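Drummont Community House, Lunch Counter
Toaster oven and serving table check, 3/24/20
Checked by: Ruba Najjar
Copy to: Hadi Chidiac

1. Cord and plug: OK
No nicks and no warm spots on the plug. Thank you to whoever moved the extension cord, it has been bothering me since July!

2. Crumb tray: NEEDS ATTENTION
I know, I know, it gets emptied when somebody remembers. Could we please make it every closing? I got a good 8 minutes of scraping out of it this morning, and the smell of old crumbs does nobody's toast any favors.

3. Wire rack: OK
Sits level and slides back in nicely. Please use the mitts, even for a quick peek.

4. Knobs: OK
All turn and click as they should. The timer runs a bit slow, so stay close by when you're toasting bread for the sandwiches.

5. Space around the oven: NEEDS ATTENTION
Paper napkins and folded menus keep drifting over toward it. I'd like a clear 6 inches on every side, please, and nothing at all stored on top (it is such a handy shelf, I do understand the temptation).

6. Plates: OK
No chips or cracks. Keep lettuce and other cold fillings in the fridge until the bread is toasted, then build the sandwich and serve it right away.

Follow-up: Hadi, items 2 and 5 are yours, and I'll stop by to sign them off with you.

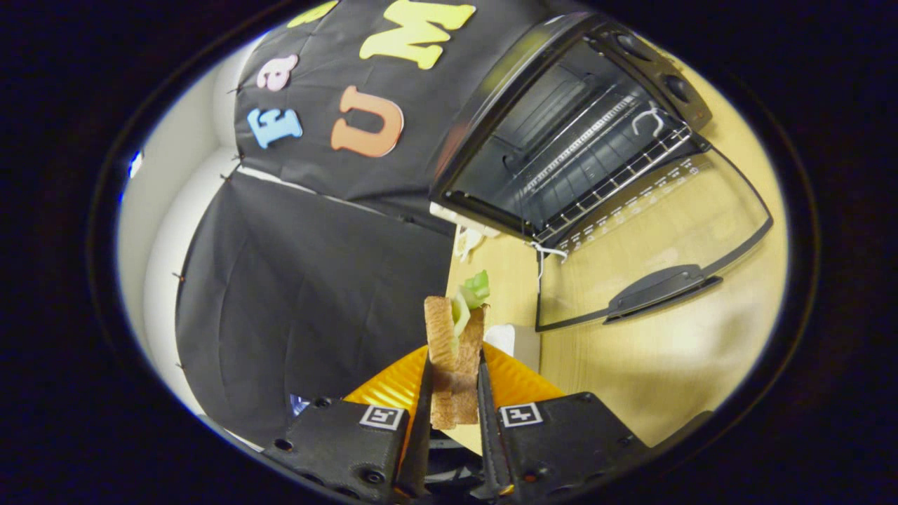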